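OK I have to talk about sweet peas because I have been thinking about them since 5 this morning and my family has stopped listening. A thread!

1/ February is when I start mine. Every year someone tells me it's too early, and every year I go ahead and put the seeds in anyway. Deep pots, the tall skinny kind. They hate having their roots squashed!

2/ I soak them overnight first. Rakiya Osagie (best garden in our whole allotment group, no contest) nicks each one with a nail clipper instead. I tried it once and lost 3 down the sink, so soaking it is.

3/ Once they have two or three pairs of leaves, PINCH THE TOPS OUT. I know. It feels so mean. My first year I couldn't do it and I got one long sad string per plant with a flower on the end.

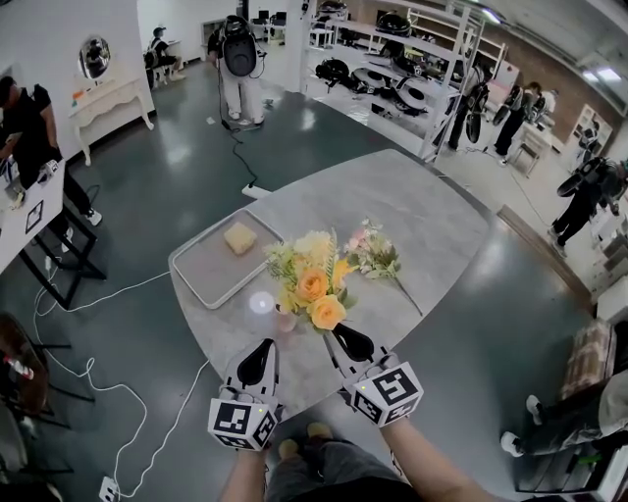

4/ Then pick, pick, pick. The more you cut, the more they bloom, and if you let them set pods they figure their job is done and quit on you. In July I'm out there before breakfast with scissors in my robe, filling jam jars for the whole street.

5/ Smell matters more to me than size. The big frilly ones are gorgeous but some of them smell like nothing at all?? The old-fashioned purple and maroon ones can fill a kitchen from one little jar.

6/ Samran Kaewsai asked what I grow them up. Hazel sticks and string, over six feet tall, and they still flop off the top by August. I love the flop. Let them flop!

7/ This year's count so far: 90 seeds soaking in cereal bowls, every windowsill spoken for, and 9 more packets I have no business opening. If you're near me and want seedlings in April, yell. Bring your own pots please, I'm out of the tall ones!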